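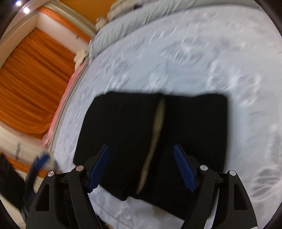 Protokoll der Sitzung des Arbeitskreises Wäscheversorgung
Wohnanlage Berkuneck, Besprechungsraum Erdgeschoss
Dienstag, 21. Februar, Beginn 14.00 Uhr

Leitung: Hạnh Mai
Protokoll: Rhodri Phillips
Anwesend: Hausleitung, Haustechnik, Hauswirtschaft, Vertretung der Bewohnerschaft
Entschuldigt: Einkauf (schriftliche Stellungnahme liegt vor)

TOP 1 Genehmigung des letzten Protokolls, Tagesordnung

Das Protokoll der vorangegangenen Sitzung wird mit einer Änderung genehmigt. Unter TOP 4 ist »Trockner Ostseite« durch »Trockner Westseite« zu ersetzen. Die Tagesordnung wird um den Punkt »Kennzeichnung der Privatwäsche« ergänzt (jetzt TOP 5).

TOP 2 Stand der Waschküche

Die Haustechnik berichtet. Von den Maschinen im Untergeschoss sind derzeit drei außer Betrieb. Bei zweien ist das Ablaufventil defekt, bei der dritten die Türverriegelung. Die Ventile sind bei der Firma Furik bestellt, ein Liefertermin ist nicht bestätigt. Für die Türverriegelung liegt ein Angebot vor; die Hausleitung gibt die Reparatur frei.

Die Wassertemperatur am Zulauf wurde nach Einbau des neuen Mischers erneut gemessen. Die Werte liegen innerhalb der Vorgabe. Das Messblatt wird dem Anlagenordner beigefügt. Der Durchfluss an der hinteren Zapfstelle bleibt zu niedrig. Als Ursache kommt das Sieb im Eckventil in Betracht, eine Verkalkung der Stichleitung ist nicht ausgeschlossen. Die Haustechnik reinigt zunächst das Sieb und misst danach erneut.

Die Bewohnervertretung weist darauf hin, dass die Belegungsliste an der Tür nicht mehr lesbar ist. Sie wird neu ausgedruckt und in einer Klarsichthülle angebracht.

TOP 3 Vertrag mit der Wäscherei Wonwood

Der Vertrag über Flachwäsche (Bettwäsche, Laken, Handtücher) läuft Ende Juli aus. Die Kündigungsfrist beträgt drei Monate. Der Einkauf schlägt in seiner Stellungnahme eine Verlängerung unter geänderten Bedingungen vor:

Abholung zweimal wöchentlich statt einmal.
Abrechnung nach Gewicht, Wägung bei Übergabe im Haus.
Ersatz für beschädigte Laken innerhalb von sechs Werktagen.
Spannbettlaken werden getrennt von glatten Laken angeliefert.

Zum vierten Punkt erläutert die Hauswirtschaft, dass die gemischte Anlieferung beim Einräumen zu Mehraufwand führt. Die Breiten sind im gefalteten Zustand nicht zu unterscheiden, eine Farbmarkierung am Saum fehlt bei der älteren Charge. Es wird vorgeschlagen, die ältere Charge nicht nachzumarkieren und bei Verschleiß auszusondern.

Die Hausleitung hält die Abrechnung nach Gewicht nur für vertretbar, wenn eine geeichte Waage zur Verfügung steht. Die vorhandene Bodenwaage ist nicht geeicht. Die Haustechnik klärt, ob eine Eichung möglich ist oder ein Ersatzgerät beschafft werden muss.

Beschluss: Der Einkauf verhandelt mit Wonwood auf Grundlage der vier Punkte. Parallel wird ein Vergleichsangebot eingeholt. Einstimmig angenommen.

TOP 4 Waschmittel und Dosierung

Die Dosieranlage vom Typ Kettle arbeitet seit der letzten Wartung im Programm »Bunt 40« mit zu hoher Menge. Auffällig sind Rückstände auf dunklen Textilien, vor allem an Nähten und Bündchen. Die Hauswirtschaft hat Probewäschen mit reduzierter Dosierung durchgeführt und hält das Ergebnis bei normaler Verschmutzung für ausreichend. Bei stark verschmutzter Arbeitskleidung ist die bisherige Einstellung beizubehalten.

Phillips fragt, ob ein zusätzlicher Spülgang die gleiche Wirkung hätte. Nach Auskunft der Haustechnik ist dies möglich, verlängert aber die Programmlaufzeit und erhöht den Wasserverbrauch. Der Vorschlag wird nicht weiter verfolgt.

Beschluss: Die Dosierung im Programm »Bunt 40« wird auf Stufe 3 gesetzt. Für Arbeitskleidung wird Programm 8 verwendet, die Einstellung dort bleibt unverändert. Angenommen bei einer Enthaltung.

TOP 5 Kennzeichnung der Privatwäsche

Die Zahl der nicht zuzuordnenden Wäschestücke im Fundregal hat zugenommen. Betroffen sind überwiegend Oberteile und Socken. Die bisher verwendeten Klebeetiketten lösen sich im Trockner. Hạnh Mai stellt zwei Alternativen vor: gewebte Namensbänder zum Einnähen und thermisch fixierte Etiketten.

Eingenähte Bänder sind haltbarer, verursachen jedoch Nähaufwand, der im Haus nicht geleistet werden kann. Die thermisch fixierten Etiketten erfordern eine Patchpresse. Für elastische Stoffe sind sie nach Herstellerangabe nur bedingt geeignet. Die Bewohnervertretung spricht sich für eine freiwillige Lösung aus und bittet darum, die Kosten nicht auf die Nebenkosten umzulegen.

Ein Beschluss wird nicht gefasst. Mai holt Preise für beide Varianten ein, einschließlich Leihgerät. Nicht abgeholte Stücke bleiben bis zur nächsten Sitzung im Regal.

TOP 6 Verschiedenes

Die Wäschewagen im zweiten Obergeschoss stehen wiederholt vor der Brandschutztür. Die Stellfläche wird am Boden markiert.

Der Schlüssel zum Trockenraum ist künftig an der Pforte gegen Unterschrift erhältlich.

Offene Aufgaben

Haustechnik: Sieb Eckventil, Nachmessung Durchfluss, Eichung Bodenwaage, Liefertermin Furik, Bodenmarkierung
Einkauf: Verhandlung Wonwood, Vergleichsangebot
Hauswirtschaft: Umstellung der Dosierung, Aushang der Programmübersicht, Belegungsliste
Mai: Preise Kennzeichnung

Ende der Sitzung: 15.40 Uhr. Der nächste Termin wird per Rundschreiben bekannt gegeben.

Für das Protokoll: Rhodri Phillips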